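Gourlay Park's splash pad is due to open in June, or so the parks department says. It said the same last year. The pump contract went to Zosska for $1,165 a month, and the 42 parking spaces promised along Umus Street are still gravel. 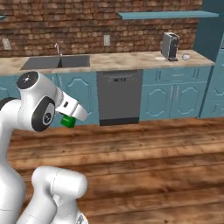 A green cube in the gripper, kitchen cabinets behind.

The department expects more than 683 visitors a week. It hasn't said how it got that number, and the only restroom is at the far ball field.
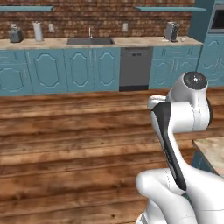
Will there be a fee to use the splash pad?
The department says entry is free this season. It has made no promise past that.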